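How to Wash and Dry Microfiber Towels So They Stay Soft

Posted 6 February 2022 in Home Care

Many people write to me that their microfiber towels became hard after one year, or that they leave lines on the window glass. Usually the towel is not old. It was washed in the wrong way, together with the wrong things, and the fibers are now covered with something. In this tutorial I explain how I wash mine, how I dry them, and how to save a towel which already feels like paper.

I learned most of this when I worked in the laundry room of a small guest house in Bamholm. We had many blue and gray towels there and one old washing machine, and my boss, Eglė Kütt, was very strict about the sorting. I thought then that she was too strict. Now I do the same at home.

What you need

- a washing machine, or a big bucket if you wash by hand
- liquid detergent without softener in it
- white vinegar, the ordinary kind from the food store
- a drying rack or a line
- a soft brush, for example an old nail brush

Powder detergent is also possible, but in cold water it does not always melt completely, and then small grains stay in the loops. If you only have powder, mix it first in a jar with warm water.

Before the first wash

A new towel should be washed one time before you use it, alone or with other new towels of the same color. The dark ones give color in the first wash, sometimes also in the second. I once had a red towel which made three shirts pink, and the shirts were not mine.

Cut off the label if it has sharp corners. It can scratch soft plastic, and it can also scratch a car. Cut close to the seam but do not cut the seam itself.

Step 1. Sort the towels by the work they do

I keep two piles. In the first pile are the towels for dust, glass and mirrors. In the second pile are those for the kitchen, the bathroom and the floor. They are never washed together. Grease from the kitchen moves to the glass towels very easily, and after this your window will have a gray film no matter how long you polish.

Do not put cotton in the same wash. Cotton gives lint, and microfiber is made to catch lint. If you have washed them with a cotton bath towel one time you know how they look. Fleece blankets are even worse.

Step 2. Shake and soak

Take every towel outside and shake it well. If there are crumbs or hair in it, use the soft brush in one direction only. Then put the dirty ones in warm water with a little detergent for an hour. For towels which had only dust in them you can skip the soaking.

If there is wax or polish on a towel, soak it the same day. When polish becomes dry in the fibers it is very difficult to remove, and I have thrown away some good towels for this reason.

Step 3. Wash

Choose a warm program, not a hot one. Read the label before you cut it off (I write the temperature on a paper inside the cabinet door). Use less detergent than the bottle tells you. Half of it is enough in my machine, but my water is soft. With hard water you may need a little more.

No fabric softener. This is the most important line on this page. Softener puts a thin layer on the fiber and the towel stops drinking water. It also should have no bleach.

Fill the drum not more than two thirds. The towels need place to move, otherwise the dirt only travels from one to another.

Step 4. Rinse with vinegar, but not always

Every third wash I put a small cup of white vinegar in the place where other people put softener. It takes away the rest of the detergent and some of the lime. The smell is gone when the towels are dry. Please do not use vinegar in every wash, it is not so good for the rubber parts of the machine. And never use it together with bleach, which makes a dangerous gas.

Step 5. Take the water out

If you wash by machine, a medium spin is fine. If you wash by hand, the usual way is to fold the towel in the length and twist it from both ends. I do this also, but gently. Very strong twisting pulls the seam, and after some months the towel has a wavy edge and does not lie flat anymore. 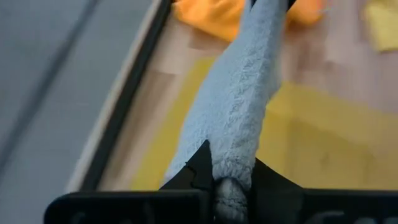
For thick towels there is a second way which I like better. Put the wet towel on a dry one, roll both together and press with your hands or your knee. Then open the roll and repeat from the other side. It takes a little longer, but the loops stay in good form.

Step 6. Dry

Hang them on the rack with some space between, in the shade if it is summer. Strong sun makes the color pale. Do not put them on a hot radiator. I know it is tempting in winter, but too much heat can damage the ends of the fibers and then they feel scratchy on the skin.

A tumble dryer is allowed on low heat or with no heat. Clean the lint filter first, and do not use dryer sheets - they do the same thing as softener.

When the towels are dry, shake them again and rub two parts of the cloth against each other for a few seconds. The loops stand up and the towel is soft at once. Never iron them.

How to save a hard towel

Put it in a bucket with three liters of warm water and one cup of vinegar and leave it for the night. In the morning rinse it until the water is clear, then wash it with a very small amount of detergent and dry it without heat. If it is better but not good, do it one more time.

To check, put a spoon of water on the kitchen table and lay the towel over it. A healthy towel takes the water immediately. If it pushes the water in front of it, there is still softener or wax inside. A towel which was damaged by heat cannot be saved in this way, and I use such ones for the bicycle chain.

Questions from readers

Edgars Dambrauskienė asked if he can boil the towels after somebody in the house was sick. I would not boil them. For this I keep a few cotton cloths which can go in the hottest program, and the microfiber stays in the cabinet.

Another reader wants to know how often to wash. The kitchen ones I wash after every day of use. The dust ones can wait until they stop catching dust, but do not leave them wet in a pile, or they will smell and you must start with the vinegar again.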